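Veltham Stacking Blocks, Painted Wood, Large Cube
Item 1826 | Home > Blocks & Building > Plain Blocks
Updated 19/09/2026

In stock. Ships flat, in the sense that the box is flat on the bottom.

They are blocks. We have sold toys long enough to know that a product page needs more than three words, so please settle in.

The Veltham large cube is a wooden block with rounded edges, painted one color all over. It has no magnets, no lights and no app. It does not teach the alphabet in two languages. It does not connect to your phone, and if it ever does, please put it down and call us. What it does is sit on top of another block, for as long as you let it, and then fall off.

Colors in the range include yellow, red and green, along with a yellow-orange that our supplier calls "yellow" and our customers call "the other yellow." More on that below, because we get mail.

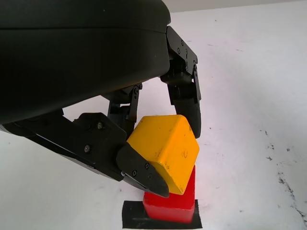 The edges matter more than people expect. A block with sharp corners stacks a little better and hurts a lot more at three in the morning in bare feet. Veltham went for the rounded edge on every side, and the faces are still flat enough that one block will sit squarely on the next. If you have been building with the old Misivham cubes, which had a crisp edge and a bit of a temper, you may find these take one or two tries to get used to. Come straight down, let go evenly, and don't breathe on it.

What you get

A set of cubes in mixed colors
A cotton drawstring bag, which will be lost
A printed card with stacking ideas, which will be chewed

Sets are packed by hand, so the mix of colors varies. If you need a particular mix (for a classroom, a sorting game, or a child with firm opinions), order singles from the drop-down menu instead. Singles come without the bag.

About the paint

The paint is a solid, bright coat, put on thick enough to hide most of the wood underneath. It will wear. We say so plainly because every spring, usually in April, when the blocks come back from wherever they spent the winter, somebody writes to tell us that their yellow one has scuffs and dark specks on it. Yes. It is a block. It has been thrown at a bookcase.

Worn patches show up first on the faces that get handled most. Yellow shows everything. Red hides a good deal, and green is somewhere in between. If you are the sort of person who is bothered by this, buy red. If you are the sort of person who finds it charming, buy yellow and tell visitors it's vintage.

Some owners write a number or a letter on the faces in marker or pencil. The marks hold up fairly well and come off poorly, so pick a number you can live with. We don't sell pre-numbered blocks. We tried it once with the Dizon range, and half the orders came back with notes asking why there were two sevens.

Stacking: a short and unnecessary guide

Start with a surface that is flat and hard. Carpet is where towers go to lie down. A plain, pale tabletop is good, and it makes the colors easy to see, which helps if you are playing any game in which the next block has to be a certain color.

Put the first block down square to yourself. It sounds fussy, but a crooked bottom block makes a crooked tower, and you will spend the rest of the afternoon blaming the top.

Hold the second block by opposite sides, low down, and bring it in over the first. If it's tilted in your grip, straighten it before it touches. A block set down on one corner will push the block under it sideways, and then you have two problems.
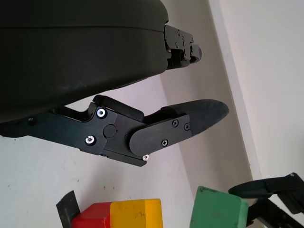 Let go of both sides at once. This is where most towers fail, in our experience. One finger leaves early, the other gives a last little nudge, and the whole thing develops a lean. Open your hand wide, wait a moment, and move straight back before you move up. Sleeves are also a hazard. We have seen good towers brought down by cardigans.

Two blocks is a stack. Three blocks is a tower. Anything over that is between you and the floor.

Will they fit with blocks I already own?

With older Veltham large cubes, yes. The size has stayed the same and so has the rounded edge. The newer paint is a bit brighter, so a fresh cube next to an old one will look like it's showing off. Give it a month.

With Misivham cubes, more or less. They will stack, but the faces don't match in size and you'll get a small ledge all the way around. Some people like the ledge.

With Sikell bricks, no. Those are a different shape and belong to a different argument.

Yellow and the other yellow

We stock both because both have fans. The bright yellow is the one most people picture. The yellow-orange is warmer and looks best beside green, in our opinion, which you did not ask for. Under a warm lamp the two are hard to tell apart, so if you're sorting by color with small children, do it in daylight or leave one of the yellows in the bag. Assuming you still have the bag.

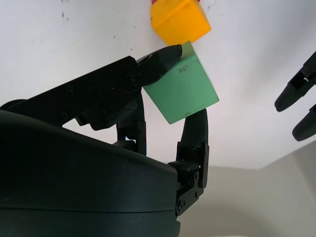 Veltham Blocks

Cleaning

Wipe with a damp cloth and dry right away. Please don't soak them and please don't put them in the dishwasher. We know of one household that did this and the blocks came out looking like dinner rolls. A little mild soap is fine for stickiness. For marker, try the soap first, then acceptance.

Keep them somewhere dry. The trunk of a car in summer is not a good home, and neither is the windowsill over the sink.

Care of the person

These are large cubes and solid all the way through, so they have some weight to them. Don't let very small children build above their own head height unless you are fond of the sound that follows.

Shipping and returns

Standard shipping applies to single sets. Schools and playgroups can order in bulk, up to 118 sets at a time, through the trade page. Use code 1205 at checkout for the trade price. It won't work on singles, and typing it in capitals won't help either.

Returns are accepted on unused blocks in the original box. We consider a block used once it has been stacked with any real conviction. If yours arrive chipped or in the wrong color, send us a picture and we'll swap them without making you mail anything back. "Wrong yellow" counts only if the label on the box disagrees with what's in it.

You might also look at

Dizon wooden arches (unnumbered)
Sikell bricks, half size
Replacement drawstring bag, sold in pairs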